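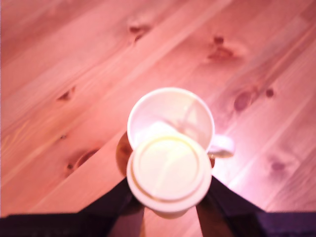

White mug and lid, Lindsay guest house

Zukano Support Center
Closed tickets – Reservations
Subject: Cancelled stays continue to block dates on the Lindsay calendar
Opened by: Flora Yule, Lindsay
Assigned to: Wael Saber, Zukano Support
Status: Resolved
Period: September 2022

Original request

We manage our rooms through Zukano and publish availability to Lunano by calendar feed. When a guest cancels through Lunano, the cancellation is received and the guest is notified, but the dates remain closed on our own booking page. Staff have been opening the dates by hand. They close again at the next synchronization.

The fault was first noticed in August, when a returning guest telephoned to ask why the garden room could not be booked for dates that our front desk believed to be free. We have since found the same fault on the two attic rooms. The ground floor rooms do not appear to be affected.

Please advise whether this is a known problem. We would also like confirmation that no guest has been charged for a cancelled stay.
Flora Yule

Response from Support

Thank you for your report. Cancelled stays should be released at the next synchronization, and a date that closes again after being opened by hand usually indicates that a second source is reporting the room as occupied. Please provide the following:

The room codes of all affected rooms
The full list of calendar feeds shown under Settings, Channels, Imported calendars
The reservation number of at least one cancelled stay that still blocks its dates

Charges are handled separately from availability. I have reviewed the payment record for your property and find no charge made after a cancellation.
Wael Saber

Reply from customer

The affected rooms are GARDEN, ATTIC-E and ATTIC-W. Three calendars are listed for each of them: Lunano, our own booking page, and one named "Cellby import," which I do not recognize. Morven Lamont, who set up the account before my appointment, believes that Cellby was used for a trial and that the trial was ended. The ground floor rooms list only the first two calendars.

I have sent the reservation numbers by secure message. I have not removed anything, as I was unsure whether doing so would affect confirmed stays.
Flora Yule

Response from Support

That was the correct decision. Removing an imported calendar also removes any block that exists only in that calendar, and we prefer to compare the records first.

The Cellby feed is still being read. It contains copies of stays that originally came from Lunano, made while the trial was active and repeated since. When a stay is cancelled, Lunano withdraws its own entry, but the copy in the Cellby feed is left in place and your rooms are closed again on the strength of it. Your booking page is behaving as designed with the information it is given.

I have referred the account to Catríona Scanlon in our Channels team, who will carry out the comparison.
Wael Saber

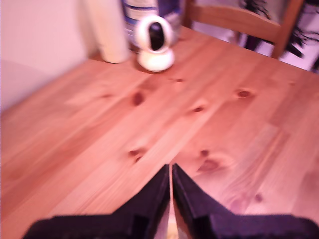
Category: Channel feeds and imported calendars

Comparison of records (Channels team)

Each entry in the Cellby feed was matched against confirmed reservations for the three rooms. Entries fell into two groups. The first consisted of copies of stays that are still confirmed, all of which are also held in the Lunano feed and will remain protected once the Cellby feed is removed. The second consisted of copies of cancelled stays. These are the cause of the reported fault.

One further entry, on ATTIC-W, matched neither group. It carries the note "decorator" and no guest name. The customer is asked to confirm whether this block is still required – it will be lost with the feed unless it is re-entered by hand.
Catríona Scanlon

Reply from customer

The decorator has finished and the block may be released. Please proceed. Our front desk colleague, Flora Imrie, will be on duty while the change is made and is authorized to answer questions on my behalf.
Flora Yule

Action taken

1. Exported a copy of all calendars for GARDEN, ATTIC-E and ATTIC-W and attached it to the account.
2. Paused outgoing availability to Lunano.
3. Removed "Cellby import" from each of the three rooms.
4. Ran a full synchronization and checked the confirmed stays against the exported copy. No differences were found.
5. Resumed outgoing availability.
6. Asked the customer to make and cancel a test booking on GARDEN. The dates were released at the next synchronization.

Remaining point

Flora Imrie reported that the 50 percent deposit text still appears on the attic rooms, although the property changed its terms. This is a rate plan setting and is unrelated to the present fault. It has been moved to a new ticket under Rates and Policies.

Closing note

The customer has confirmed that all three rooms now show correct availability. Customers ending a trial with another channel provider should remove the provider's feed under Imported calendars for every room, as closing the trial account does not remove it from Zukano. This ticket may be reopened by replying to the closing message.
Wael Saber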